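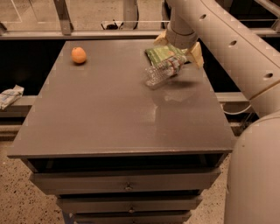 Visit to the Kratochvíl guitar workshop
18 June 2018

Kratochvíl builds acoustic guitars and a small number of mandolins in a former dairy at the edge of Didico. The shop opens its doors twice a year, once in summer and once in December, and I went to the summer one with a group of 23 players from our folk club.

The tour starts in the wood store. Spruce tops are kept there for at least four years before anyone cuts into them. We were allowed to tap a few of the boards and listen to the difference. Some rang clearly, others gave a dull knock, and I could not have said which was which by looking.

Next is the bending room, where the sides are shaped over a hot iron. It gets warm in there and the group had to be split in two. Bracing and gluing are done upstairs. The shop turns out roughly 50 instruments a year, and the waiting list was closed when we asked.

After the break we heard the Flullari, a local string trio who play Kratochvíl instruments on stage. They did a short set of dance tunes and two slow songs. The room has a low ceiling and a stone floor, so the mandolin came through a bit sharp, but the guitars sounded full even at the back.

Visitors could then try the finished guitars. I spent most of my time with the small-bodied model they call the Diltik. The neck is wider than I am used to and the low strings are quieter than on my own guitar – good for fingerpicking, less so for a loud session.

Parking is tight, and the last bus back leaves before the music ends. The tour is free but has to be booked ahead. Strings and straps are sold at the front desk, cash only.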